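第4章 首次设置与存档管理

本章适用于《Orkora》家用机版,固件版本408及以后。街机基板的设置方法见附录二。

4.1 开机前的准备

1. 关闭主机电源,将游戏卡带插入卡槽,标签面朝向自己,推到底为止。
2. 把一号手柄接入左侧接口。双人游戏时,二号手柄接入右侧接口。
3. 用视频线连接主机与电视,把电视切换到对应的输入频道。
4. 打开主机电源。Redano标志出现后,按开始键进入标题画面。

注意:主机通电时不要插拔卡带,否则可能损坏存档。

如果标志画面停留超过60秒,请关闭电源,取出卡带,用干布擦拭金属触点后重新插入。不要使用酒精以外的清洁液,也不要对着触点吹气。

4.2 画面与声音

在标题画面选择“设定”,按确定键进入。

1. 选择“画面位置”,用方向键移动四角的箭头,使箭头尖端刚好贴住电视画面边缘。
2. 选择“亮度”,调到左侧骷髅图案勉强可见、右侧图案清晰的程度。地下墓室和第五关的下水道较暗,亮度过低时看不清从地面爬出的敌人。
3. 选择“血腥表现”,可设为“标准”或“减弱”。设为“减弱”后,敌人被击倒时直接消失,得分和掉落物品不变。
4. 选择“音声”,可分别调整音乐与效果音。试听曲共34首,未到达的关卡曲目显示为横线。
5. 按取消键返回。设定内容自动保存。

说明:“血腥表现”在游戏进行中不能更改,需先回到标题画面。

4.3 手柄的摆放与保管

Brorkow型无线手柄在使用前需与主机配对。同时按住手柄背面的小圆钮和主机前面板的配对钮,直到手柄指示灯由闪烁转为常亮。两只手柄须逐一配对。

长时间不用时,请取出电池,把手柄放在平整、干燥、没有阳光直射的地方。摇杆朝上放置,上面不要压其他物品。卡带请装回原盒,不要与带磁性的物件放在一起。
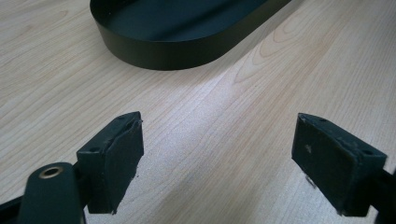
图4-1 木纹桌面与黑色托盘(局部)

再次使用前装入新电池,检查摇杆能否自行回到中央。如有偏移,在“设定”中选择“手柄校正”,按提示将摇杆沿边缘转动两圈后松开。

4.4 按键配置

初始配置如下:
A键:攻击
B键:跳跃
C键:拾取、投掷
A键+B键:必杀技(消耗体力)
开始键:暂停

更改配置时:

1. 在“设定”中选择“按键”。
2. 选择要更改的动作,按下新的按键。
3. 两个动作使用同一按键时,后设定的一项生效,前一项显示为“未设定”。
4. 选择“保存并返回”。存在“未设定”的项目时无法保存。

说明:开始键不能更改。必杀技始终为攻击键与跳跃键同时按下,会随两者的配置一同变动。

4.5 建立存档

卡带内有三个存档位置,每个位置记录一名玩家的进度、难度和最高分。

1. 在标题画面选择“新游戏”。
2. 选择一个空的存档位置。
3. 输入名字,最多六个字符。
4. 选择难度。初次游玩建议选择“普通”,“简单”难度在第四关结束后即进入结尾画面。
5. 确认后开始第一关“Malinowski宅邸”。

游戏在每关结束时自动存档,画面右下角出现提灯图标。图标消失以前不要关闭电源。关卡途中退出时,下次从该关开头开始,已拾取的武器不保留。

4.6 复制与删除存档

1. 在标题画面选择“存档管理”。
2. 选择要处理的存档,按确定键。
3. 选择“复制”或“删除”。复制时须另有一个空位置。
4. 删除时画面会再次询问,选择“是”即执行。

注意:删除后的存档无法恢复。最高分随存档一并删除。

4.7 常见情况

画面为黑白:检查电视的制式设定,再检查视频线两端是否插紧。

二号手柄没有反应:双人模式须在标题画面选择,单人游戏开始后二号手柄不能加入。

存档位置显示“损坏”:关闭电源,等待指示灯熄灭后重新开机。仍显示“损坏”时,只能将该位置删除后重新建立,其他两个位置不受影响。

敌人动作迟缓、音乐断续:墓园一关同屏敌人较多时属正常现象。其他关卡也出现时,请在“设定”中关闭“雾气效果”。

以上方法均不能解决时,请记下标题画面左下角的版本号,与购买凭证一起交给经销商。

本章修订日期:8/9/25

第5章说明各角色的招式与武器,见第34页。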